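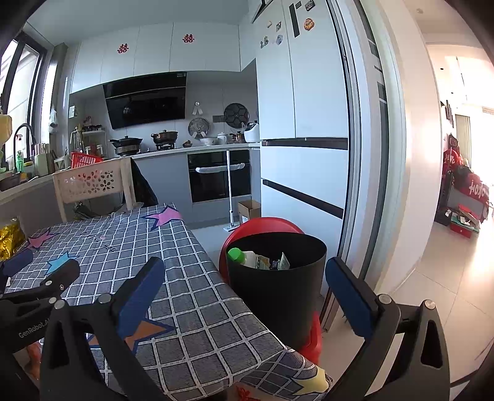
Inent Household Encyclopedia – Kitchen and Table Section, Stendier Home Club

Clearing the kitchen table

Clearing the kitchen table is the job of getting everything off the cloth and into its proper place, or into the bin, so that the table can be wiped and used again. I look after the kitchen entries for our club, and this is the one I get the most letters about (my entry on oven racks gets none, and I worked much harder on it!). It's usually treated as part of tidying up, but I think it deserves a page of its own, as the table catches everything that comes through the door.

Where to begin
Rubbish goes first. Bring the bin right up to the table if it's small enough to move – a plain round one is ideal – and drop in the empty packets, scraps and old tissues before you touch anything you mean to keep. Crumpled bags are worth a quick feel, as there may still be a biscuit at the bottom. Bottles can be sorted out afterwards if your council collects them separately.

Sorting what's left
Once the rubbish has gone you'll have a mixture, and it's nearly always the same mixture: bottles and tubes, small boxes, cloths, and something from the shopping that never got put away. Stand the bottles up before you move them, and check the caps while you're at it.
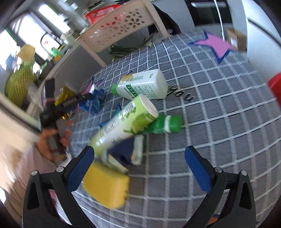
Then I put like with like. Sponges go back by the tap, cloths make one heap for the wash, and vegetables go wherever you keep them cool. The Ouellet method, which older members swear by, has you work from the far side towards yourself, and I do find it quicker, though my mother went round in circles all her life and her table was spotless. In December, with all the baking things out, I give up on methods altogether and use a tray.

The cloth
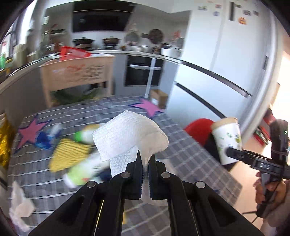
Tablecloths come in fabric or wipeable sorts, and the wipeable ones are far more common among our members: of 400 who answered the club survey, 300 had one. A pattern is a mixed blessing. Grey and white checks with pink stars look lovely and cheerful, but a busy design does hide crumbs, so run your palm over it before you decide it's clean. Go gently along the folds, where the coating tends to crack.

See also: Drying cloths; The Flellau drawer; Under the sink

Page last changed 2025-03-10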